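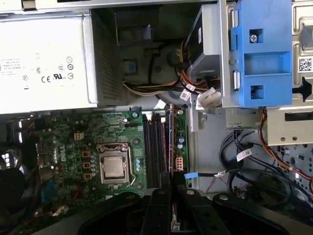 Desktop tower refurbishment: frequently asked questions

Maintained by Yutong Xue for the Skikbridge computer reuse program. Last revised 1 Jun 2020.

Which machines does this page cover?

Dell desktop towers with a side panel that comes off and a processor held in a metal retention frame. Small form factor units and all-in-ones are handled under a separate sheet. Laptops are not accepted at the Skikbridge bench.

What should be done before the panel comes off?

Shut the machine down, switch off at the wall and remove the power cord. Hold the power button for five seconds to drain what remains in the supply. Disconnect the monitor, keyboard and network leads, then lay the tower on its side with the removable panel facing up. Clip the wrist strap to bare chassis metal. Paint does not conduct well enough to be useful.

Can the power supply be opened for cleaning?

No. The power supply is a sealed part for our purposes. Blow dust out through the vent grille from outside the housing, with the cord removed. If the supply rattles, smells burnt or trips the breaker, tag it and replace the whole unit. The label on the casing lists the ratings the replacement must meet. Check the connector layout as well, as some Dell models do not use the standard pinout.

Why is the cooler removed on every machine?

Thermal compound dries out with age, and on most donated towers it has never been changed. A processor running at 82 degrees with nothing but the desktop open is usually a compound or dust problem. Warm the machine for a few minutes before shutdown so the old compound softens, then loosen the cooler screws a turn at a time in a diagonal pattern. Twist slightly before lifting. A straight pull can bring the processor out of its socket on older boards.

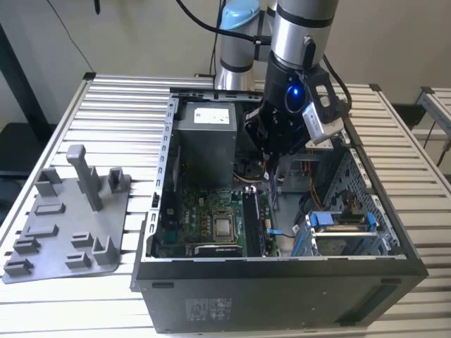 How much thermal compound should be applied?

A dot the size of a small pea, placed in the centre of the heat spreader. The cooler spreads it when the screws are tightened. Clean both surfaces first with isopropyl alcohol and a lint-free cloth, and let them dry. Compound that reaches the retention frame or the board means too much was used - remove the cooler, clean everything and start again.

Does the processor need to come out?

Only if it is being replaced, or if a fault points to the socket. Leave the retention lever closed otherwise. If it must come out, lift it straight up by its edges and set it in a plastic tray. Never touch the contacts in the socket. Bent pins account for most of the boards we scrap.

How is memory tested?

One module at a time, in the slot the service manual lists as first. Open the latch, press the module down evenly until the latch closes, and run a full pass of the memory test. Modules that produce any error are discarded. We do not keep modules that fail "only sometimes".

What happens to the drives?

Every drive is removed from its carrier and logged by serial number before anything else is tested. Working drives are wiped and verified. Failed drives go into the locked bin for shredding. Kwaku Mahama holds the log and can issue a wipe certificate on request. Plastic carriers stay with the chassis, as spares are hard to find.

How should the cables be put back?

Along their original path, through any clips the case provides, and well clear of the fan. Seat each connector squarely and check that the latch has caught. Wires should not be pinched under the drive cage or pressed against the edge of the chassis. Cable ties are trimmed flush.

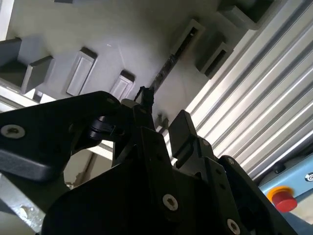 Never force a multi-pin connector that resists. Look at the key on the shell, turn the connector if needed and try again. A power plug pushed in the wrong way round can short the board at first start.

What is the pass mark for a finished machine?

It must start cleanly, report the correct memory, hold its clock time with the cord out overnight, and complete a 2 hour load test with the panel fitted. The processor must stay at or below 81 degrees for the whole test. Machines over the limit go back for a second cooler fitting. If the result does not change, the fan is replaced.

Is there a warranty?

Refurbished towers carry a 90-day parts exchange. Bring the unit in with its asset sticker in place. We do not recover data from returned machines.

Who should be contacted about bulk donations?

Suqin Song handles collections from offices and schools. Send a list of models and quantities before September if pickup is needed during the fall term.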